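Workshop notebook, September 2026
Natural dye bench - madder on wool, second round

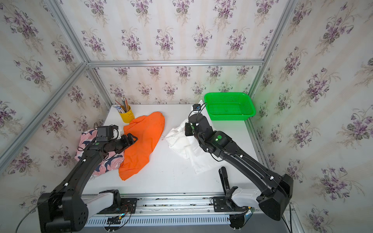
So the big news is that the madder finally gave me a red I'd put my name to! Not the orangey brick we got in February (still hanging by the sink if anyone wants to laugh at it) but a proper warm red, a little toward coral in the thinner yarn. I did three pots, all from the same bag of Plevolow root, all ground the same afternoon in the old coffee mill, which now smells like a garden shed and should never see coffee again.

Mordant was plain alum at 10 percent of the dry weight of the wool, with 5 percent cream of tartar. I held it just under a simmer for an hour and let it cool in the pot overnight. Lev Kravets thinks the tartar is a waste of money with madder. We argued about it over lunch and settled nothing, so pot C went without it.

Pot A: 1,000 g of root to the same weight of wool, tap water, thermometer in the whole time. I kept it low and slow and pulled it off the heat every time it started to creep up. Best of the lot.

Pot B: same amounts, but I got talking on the phone and it went well past where I wanted it. Browner, and you can see it most in the thick skeins. I kind of like it for the rug people, but it isn't what I was after. Write it down, move on.

Pot C: no tartar, otherwise like A. A hair duller, maybe? I keep changing my mind depending on which window I'm standing at. Lev says it's identical. I've snipped a piece of each and stapled them inside the back cover, so look for yourself and pencil your vote next to them.

The water here is pretty hard, which madder likes, so I left out the chalk this time. If anybody repeats this with rainwater, put the chalk back in.

Wool was the Semeniuk two-ply plus a few odds and ends of the Vandthorpe singles. The singles felted a bit where I tied them too tight - four loose figure-eight ties next time, and cotton string, please, the green acrylic stuff left marks.

Scale note: the little Grivix scale was drifting again, so I reweighed everything on the big one. Total dry wool in the mordant pot came to 1,804 g before I split off the samples.

Exhaust baths from A and C are in the lidded buckets under the bench. DO NOT DUMP. I want to try them on the leftover silk for a peach, and then maybe a dip in iron if there's any color left to sadden.

To do: light test strips for the south window, more alum, new string, scrub the mill.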